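Grorari Computer Reuse Project
Progress report to the Clullura Fund, April 2023
Prepared by Rhona Matheson

The application promised 216 refurbished desktops for households in Goltcombe by August. We have passed 153 donated towers through intake, and I would ask the Fund not to read that as 153 computers on the way to anybody. Intake means a machine has been logged and opened. It says very little about whether it will ever be worth giving away.

My doubts from the last report stand. The plan assumed that office machines retired together would be alike inside, so that one set of instructions would cover a whole donation. The Kerr donation was supposed to prove this. Drives come out quickly enough when the caddies are the clip-in kind, and wiping them is slow but dull work.
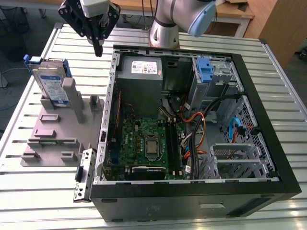 What takes the time is deciding what to do with the rest. A tower can look perfectly sound on the bench and still fail its memory test, and our current log has no column for that – it goes down as "opened" and stays there. I have asked for the column twice.

Parts are the second problem. The budget allowed for replacement drives and nothing else, on the theory that everything else would be reused as it came.
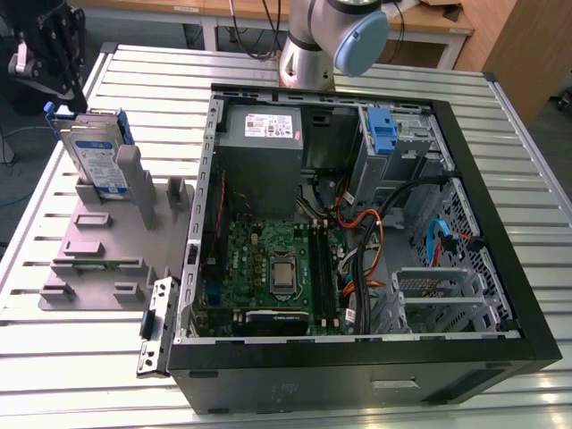 Coolers were left out of the costing entirely. The old paste has to be cleaned off and fresh paste put on whenever one is removed, and paste was not in the budget either. With the silver top of the processor bare, as it is on this tower, the machine can't be run for testing until a cooler goes on, so every one in that condition adds to the line waiting for the test bench. I would like 9 percent of the unspent drive money moved to cover paste and spare coolers.

The target of 216 was set before anyone had opened a case. I am not asking to lower it yet, but I don't believe it, and I would prefer the Fund hear that now. Two things would change my mind: a log that separates opened machines from tested ones, and a full month of test results. Both should be in the August report.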